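Nov 25, 2018
By Ayana Tsegaye

The Curtain Job

The planner gave up at step 1,293, the same as the night before. Zawadzka read the log twice and pushed her chair back.

"It thinks the curtain is a wall," she said.

Tidow didn't look up from his screen. "It was a wall in January. Somebody set the depth filter so anything the arm couldn't see past was solid."

"You can see past this one."

"Then it thinks it's a wall and it thinks it's a street. Pick one."

She opened the cost map. He was right. The sheer cloth came through as a patch of maybes, and the planner kept asking for a new path each time the folds moved. It had asked 1,009 times. She wrote a rule that let the right arm touch anything marked as cloth, so long as the force stayed low, and left the glass and the frame as they were. Then she loaded it and pressed run.
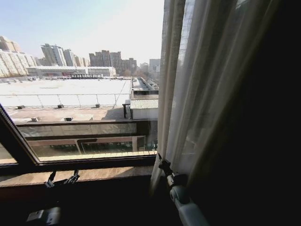

"Force?" Tidow asked.

"Low. It's holding."

"And the left?"

"Parked. I told it to stay out of the way."

They waited. The replan counter, which had climbed all week, sat where it was. Zawadzka found she was watching the number and not the arm. Cekow wanted the build in Grastport by morning, and she had 500 lines of comments she hadn't written yet.

"Save the weights," Tidow said.

"There aren't any weights. It's one rule."

"Save the rule, then."

She saved it, gave it a dull name, and started on the comments -- the first one took her ten minutes.

Recent stories
The Night Build
Dead Reckoning
2,000 Small Corrections
A Map of the Hallway

Contact | Copyright 2018 Ayana Tsegaye | Back to top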